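Oltley Repair and Share Club
Minutes of the September members' meeting

Held in the back hall, Friday, 7.15 pm

Present: Birger Öberg (chair), Janaína Trindade (minutes), Kamran Ansari, Nga Đàm, Yasir Bukhari and 30 other members, our best turnout since spring!
Apologies: four received, all from the Tondidstead car share, which had a flat battery.

1. Minutes of the last meeting

Agreed as correct, with one change. The tumble dryer talk was given by Yasir and not by Kamran, who would like it known that he has never owned a tumble dryer.

2. Matters arising

The PAT tester has come back from calibration and is in the tall cupboard again. Please sign it out in the blue book, even if you are only taking it as far as the car park.

Nga has spoken to the school about the Saturday slot. They are happy for us to carry on until Easter at the same hourly rate, and we can have the side room as well if we stack the chairs afterwards. Warmly welcomed by everyone.

3. Washing machines: lending scheme

Kamran reported on the first full year of lending out washing machines to households waiting for a repair or saving up for a replacement. We began the year with three machines and now have eight, and they have hardly stood still. Between them they went out on 87 loans, the longest a stretch of eleven weeks to a family in Tondidstead with new twins (a lovely thank-you card was passed round).

The two Beltero front loaders have been the easiest to move because they come apart into lighter pieces, and Kamran would gladly have more of them. The older top loader is a good washer but a pig to get up stairs. It was agreed that from now on it goes to ground floor addresses only.

Transit bolts came up again. Two machines were moved without them last month and one has needed new dampers. Birger asked that every machine has its bolts in a labelled bag taped to the back panel, and that whoever delivers it checks the bag before leaving. Kamran has made up the bags already and they look splendid.

ACTION: Kamran to write the ground floor rule into the loan form.

4. Fridges and freezers

Yasir gave us a cracking ten minutes on door seals, with a bag of old ones to pull about. His main point was that a great many fridges brought in as "not cold enough" need a good clean of the seal and the groove behind it, and then half a day left alone to settle. He tries the paper test first: shut a strip of paper in the door, pull gently, and work your way round all four sides. Anywhere it slides out easily is worth a closer look.

He also went through what we will and won't take on. Seals, hinges, thermostats, lamps, shelves and fans, yes. Anything involving the refrigerant, no, that goes to Kakakhel's in the high street, who have the proper certificate and have offered our members a free first look. Several people hadn't known about this and were very pleased.

A question from the floor about keeping a freezer in an unheated garage. Yasir said to check the handbook for the lowest room temperature it is meant to work in, as it differs a lot between models. He will bring a one-page note to the next session.

ACTION: Yasir to write the garage note and send it to Janaína for the newsletter. 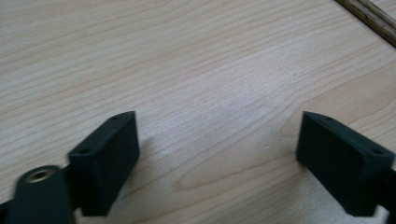

5. Small appliances evening

Nga wants to run a whole evening on kettles, toasters, irons and food mixers, and the room was right behind her. She proposes short turns of twenty minutes each, with one fixer and one owner sitting side by side so that the owner does as much of the work as they fancy. Pale wood tabletops with a smooth finish are kind to anyone hunting for a dropped screw, but they mark easily, so she would like a thick mat or folded towel under every job and no hot irons set down anywhere except on the heatproof tiles. Toasters to be emptied of crumbs at home, please! Nga has said this with a smile three times now and may not smile the fourth.

There was a good discussion about whether to accept coffee machines. Birger was against, on the grounds that they take all evening. Kamran was strongly for, having just brought his sister's back to life with a new seal and a lot of descaler. Settled in the end that we take two per evening, booked ahead.

ACTION: Nga to draw up a booking sheet. Janaína to ask about a second extension lead reel.

6. Money

Janaína reported that the tin and the card reader together brought in £316 over the summer sessions. Spending in the same period was £191, nearly all on parts, fuses and the calibration fee. The balance is healthy enough for us to buy a decent plug-in energy meter, so that members can borrow it and see what their own appliances use. Proposed by Yasir, seconded by Nga, carried with no one against.

Birger asked whether we should buy two. Janaína thought one to begin with, and a second if there is a queue for it.

7. Energy labels talk

Birger has offered to give a talk on reading energy labels for people choosing a new fridge or washing machine, and brought a draft. Very clear, and the part on comparing litres as well as the letter was new to most of us. Suggestions from members: put in something on noise figures for open-plan kitchens, and use a larger typeface on the handout. He will give it before the small appliances evening if the projector can be found.

8. Any other business

A member is giving away a working under-counter fridge, white, hinges on the right but reversible. Speak to Kamran.

The key to the tall cupboard sticks. Lift the door slightly as you turn it.

Yasir asked for old scrap plugs for the children's wiring table, which was a huge hit at the fête. Moulded ones are no use to him.

Cake was by Nga and was all gone by item 4.

9. Next meeting

Same hall, same time, doors open at 7 pm for tea. Items for the agenda to Janaína a week ahead.

Meeting closed at 9.05 pm.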